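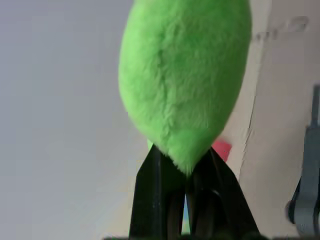 I've had the Rillska gripper kit on my bench for a month now, and a couple of people have asked whether it's worth the money. My answer depends on what you want to pick up.

The kit comes with a two-finger gripper, a wrist camera, a mounting bracket and a cable that is too short. I ordered an extension from Pratwood on the second day. Setup took me an afternoon, most of it spent on the bracket, which has 4 screws and room for a screwdriver at only two of them. The printed manual skips this part. The online one covers it.

I ran 100 picks with soft items, mostly plush toys, and 66 of them counted as good. I call a pick good if the toy goes up, stays up and lands in the bin. The fingers do best when they can pinch a narrow end, like the tip of a fuzzy toy. With a fat round body they close, slide on the fur and come back with nothing. Lowering the closing speed helped. Raising the force didn't help much, and I stopped because I didn't want to tear a seam.

The camera is the part I like. It sits close enough that you can see both fingertips and whatever is between them. The drawback is that a big toy fills most of the view once you have hold of it, so you lose sight of the bin. Obsa Hadgu uses the same kit and added a second camera overhead. I'll probably do the same.

Support was fine. I wrote to them twice, and Gönül Ateş answered both times with a clear fix. She also told me softer finger pads are coming in November. The current ones are hard and smooth, and I'd wait for the new pads if soft goods are your main job.

If you handle boxes or blocks, the kit is good as sold. Buy the long cable with it. I'm keeping mine, and I'll run the same set of picks again when the pads get here.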